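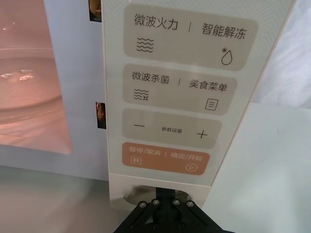

Pilar Navarrete asks how a computer remembers anything once it has been switched off.

Her question has to do with storage. A computer has two main kinds of memory. The first is working memory, which holds whatever the computer is using at that moment. When the power goes off, working memory is cleared. The second kind is storage. Storage keeps your drawings, games and stories until you want them again.

One kind of storage is the hard disk. Inside a hard disk are round plates that spin very fast. A tiny arm moves across each plate and reads marks made with magnetism. The arm floats just over the plate — it must not touch it.

The Trisach Learning Room keeps an old computer called the Bistus. Its hard disk holds 458 short stories written by pupils. A newer computer, the Farkum, holds 1,091 stories and has no spinning plates at all. It uses memory chips, which have no moving parts.

Words to know
Storage: the place where a computer keeps files.
File: a story, picture or song saved under a name.
Chip: a small, flat part that carries out jobs inside a computer.

Try this at school
Ask an adult to show you how much storage a computer has left. Save a drawing, close it, and then open it again.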